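Department of Technical Drawing and Visual Communication
Follton Campus

VC 448: Light, Tone and Surface
Handout 2: Reading Value on Plain Forms

Instructor: Elvia Tovar
Studio assistant: Cirilo Tlapale

Purpose of this handout

Students are expected to have read pages 1 to 30 of the course reader before the studio session. The notes below summarize the lecture and set out the terms that will be used in critiques for the remainder of the term.

1. Value and local value

Value is the lightness or darkness of an area, considered apart from its color. Local value is the value a surface would have under even, neutral light. A lemon has a high local value and a lump of coal has a low one. Under strong light, however, the lit side of the coal may come close to the shaded side of the lemon. Beginning students tend to draw local value and leave out the light. The first exercise is intended to correct this habit.

2. Planes

A plane is any area of a form that faces in a single direction. On a box the planes are obvious. On a head or a pear they must be simplified by the person drawing. Where two planes meet, the change in value may be abrupt (a hard edge) or gradual (a soft edge). A bevel is a narrow plane set between two larger ones. It often takes a value quite different from either neighbor, and for that reason it describes the edge of an object more clearly than an outline does.

3. Dark objects

Dark objects are difficult because most of their values fall within a narrow range. The student should squint, identify the one or two lightest areas, and place those first. The large dark areas should then be kept close together in value, with only small differences between top and side planes. If the darks are pushed too far apart, the object will no longer read as dark. 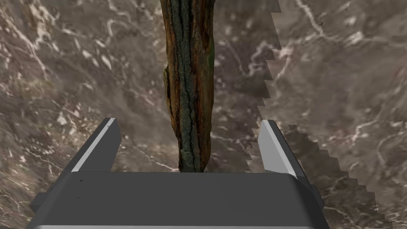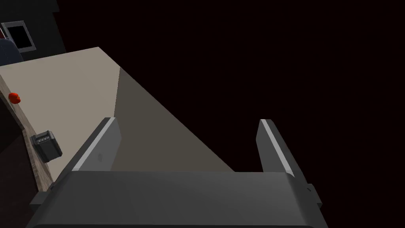

Fig. 2.1. Rendered views. Dark gray forms with light gray along the edges of the upright plates.

4. Cast shadow and form shadow

A form shadow lies on the object itself, on the planes turned away from the light. A cast shadow falls on another surface. The cast shadow is usually sharpest near the object and softens with distance. The two should not be joined into one shape unless the values truly match.

5. Assigned work

Complete the Chávez value scale in nine steps, in graphite, on the gray paper supplied. Then draw one dark household object from two positions, under a single lamp. Each drawing should take about 30 minutes. Do not use outlines.

Work must be signed on the back and left in the flat file outside Room 279 of the Mimden Building. Drawings left elsewhere will not be graded. Students who were absent in December and still owe the first exercise should speak with Mr. Tlapale before submitting this one.

Further reading: Course reader, "The Kovau Studies," sections on edge and plane.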